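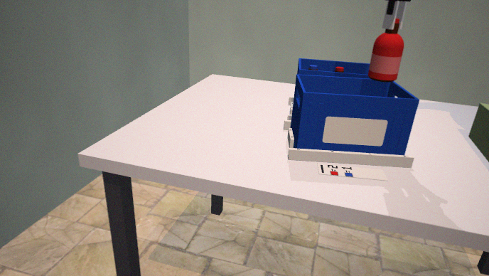 White table, gray legs, two blue bins sitting in a tray at one end.

How do you all keep a craft table clear between sessions?
Posted by Beverley Mapplebeck, 8/31/26

Okay, I need help from people who have their act together. I run a little card-making and stamping group at the Simholm community room, and we're eight regulars plus whoever wanders in. We share one long white table, and the space has to be usable by the next group the minute we're done (it's a Spanish conversation class and they are very prompt).

My trouble is that the table never really gets cleared. It gets shoved. Everybody pushes their stuff toward one end, then that end turns into a heap, then I'm standing there with my coat on trying to work out whose glue pen is whose while people are already pulling up chairs. Last January I took home 33 loose markers in my purse because I couldn't face sorting them on the spot. My purse still has a purple stain in the lining!

I've tried a rolling cart, but the room has a raised strip at the door and the Ankrah one I bought tipped over it twice. I've tried asking people to bring their own supplies in a tote, which worked for two weeks. I've also looked at the Nondero drawer tower, but it's $170 and I'd have to leave it in a shared closet, so no thank you.

What I'm leaning toward now is bins with a tray under them. Has anyone done it for a group? Do you sort by person or by type of thing? And do you label them or does everybody just ignore the labels? I should say I'm not a naturally tidy person, so anything with more than two steps is going to die by October.

Also, if anyone has a good way to get dried glue off a white tabletop without scratching it, I'd love to hear that too.

Deok-su Won

I did this for years with a model railroad club, and model railroad people are worse than card makers, I promise you. Little screws everywhere.

Sort by type of thing. We started by person and it fell apart the first time somebody missed a night, since their bin sat there taking up room and then got used as a junk drawer. By type, anybody can put away anything. You'll want fewer categories than you think. We ended up with "stuff that's wet or sticky" and "stuff that isn't," plus a tool roll for the knives. For your group I'd do markers and pens in one bin, adhesives in the other, and keep the stamps in whatever they came in, because stamps get lost in deep bins and then everyone digs.

The tray is the part I'd push you on. Get one with a raised rim so the bins don't slide when you carry it, and pick the whole thing up at once. Don't load it so heavy you dread it. We had a big one from Flotier that was lovely until it was full, and then it took two grown men and a lot of complaining to get it to the closet.

Labels: yes, but on the front, and big. Ours were on the lids, and then we lost the lids. Masking tape and a fat marker did fine. I wrote them out nicely on card once and they curled up within a month.

One more thing that helped us more than any container did: stop ten minutes early. Set your phone. People will grumble the first few times. Put the bins out in the middle of the table when the alarm goes so everybody can reach, then slide them down to one end when you wipe. If the bins live at the far end all evening, you'll get your heap again.

For the glue, what kind is it? White school glue comes up with a warm damp cloth left on it for a few minutes, then a plastic scraper (an old gift card is perfect). If it's the clear tacky stuff, try a little rubbing alcohol on a rag, but do a spot on the underside first. I took the shine off my own kitchen table being in a hurry. Don't use the green scrubby side of a sponge on anything white. You'll never stop seeing it.

papercut_marnie

just throw a plastic tablecloth over it before you start and ball the whole thing up at the end lol. dollar store. obviously take the markers off first

tworedhens

Agree with most of what Deok-su said but I'd go by person if your group is only eight and they're regulars. My quilting ladies will NOT share scissors and I'm not going to be the one to make them. We've got probably 1000 buttons between us and that part is communal, everything else has a name on it.

Also about your door strip, you can buy a small rubber threshold ramp at the hardware store. Ours gets put down when we come in and picked up when we go. It might save the cart you already paid for. Check the height of the strip before you go, I had to take my first one back.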